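Speaker notes – "Showing by hand, showing by remote: what bedroom tasks taught us"
Talk slot 2 p.m., Amr Tawfik presenting for the Lolham project

**Opening (keep short)**

- Say the name of the project once, then move on. The abstract covers funding and partners.
- Main claim: for cloth tasks, the way a person gives the demonstration changes what the policy learns. The number of demonstrations matters less than we expected.
- Define the two methods. Hand guiding: the operator holds the arm and moves it. Remote control: the operator sits at the Urnness station and drives both arms from the head view.

**The task set**

- Three tasks: straighten the duvet, place the pillow at the headboard, fold the blanket and set it down.
- Total recorded: 2,578 demonstrations. After review we kept 1,981.
- Most rejects were bad starts – the operator began moving before the log did.
- Mention that the head view is the only view the remote operator gets. Pause on the slide. 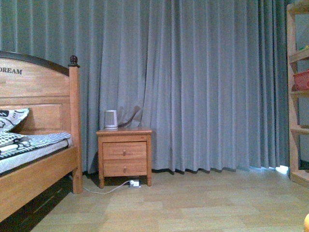 **Why not use hand guiding for everything?**

The operator's own body gets into the head view and blocks the cloth, and two arms are hard for one person to guide at once. We kept it for short contact moves, such as pinching a hem, where feeling the force helps.

**Remote control: what went wrong first**

- Delay. At first the operators moved, waited, and moved again. The policy copied the waiting.
- Fix: the Lu filter, which trims still periods from the log before training. Do not go into the math here. Backup slide has it.
- Depth. Operators reached short of the mattress edge and closed on air. Practice helped more than any display change.
- Of the kept set, 1,870 were remote. The rest were hand guided.

**Duvet task in detail**

- Two grasps, one pull, release. Sounds simple. The hard part is choosing where to grasp on a rumpled surface.
- Operators pick a fold that stands up from the mattress. We asked them to say out loud which fold and why, and labeled the grasp from the audio.
- Printed fabric is a problem for the grasp model. A black line in the print and a shadow in a crease can look much alike.

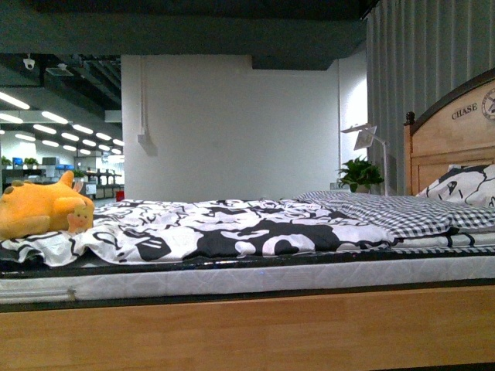

- With plain covers the model confused the two far less often, so we train on both kinds and report them apart. If asked for the split, point to the table in the Flirnusby report.
- Toys and other loose items stay where they are during a run. The operator works past them and does not clear the bed first.

**Advice for groups starting out**

- Write the start and stop rule before the first session.
- Let each operator throw away their first hour.
- Log the operator's corrections – a missed grasp followed by a good one is worth keeping.

**If time is left**

- Show the failed pillow run at normal speed. Stop before the second attempt.
- Questions. Repeat each one into the microphone for the recording.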